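Search minutes and notices Go

Shares 2 Comments 3

Skurkano Robotics Working Practice Group
Minutes, November 2021
Held in the upstairs room at Clarkdale, the downstairs room having been promised to a birthday.

1. Minutes of the last meeting
Approved, after "the arm shall not be waved at visitors" was corrected to "the arm shall not be used to wave at visitors."

2. Matters arising
The Leckie bench now has its emergency stop within reach of the operator. It was previously within reach of the coat rack. The stop log, promised in April, exists and has 271 entries, most of which read "stopped."

3. Grip limits for drink containers
The group took up the draft rule on cans. At present each bench sets its own closing force, and the Altix bench sets it by ear. It was proposed that all benches start from the lowest setting that holds the item, write that setting down, and raise it only with a second person present. Agreed.

It was also proposed that opened cans be treated as full until somebody has checked. One member felt this was insulting to people who finish their drinks. The rule was agreed over that objection. 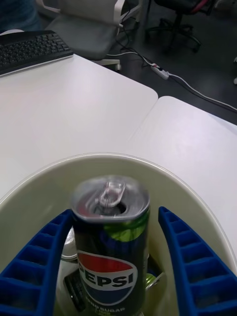
Discussion moved to what a sorting bin may contain. The draft says "like items only," and there was a long exchange on whether two cans of different flavors are like items. They are, for now. Glass stays out. Keyboards and anything else with a plug are to be kept clear of the arm's reach during a run – the existing wording, "at a sensible distance," had been read as permission by everyone present.

4. Floor cables
Cables and power strips must be routed away from walkways or covered. A quote of $800 for floor channels was received in silence. Approved up to $500, with tape for the remainder.

5. Counting a failed grasp
Agreed that a dropped item is a failure even if it lands in the bin. The Altix bench asked for its objection to be minuted. It is minuted.

6. Any other business
The laminated rules are to be replaced, as the current set still forbids floppy disks near the controller.

Comments

benchrat: Does item 5 apply to earlier runs? Asking for the Altix bench.

Reply from minutes: No. Please stop asking.

tapeandhope: What color tape?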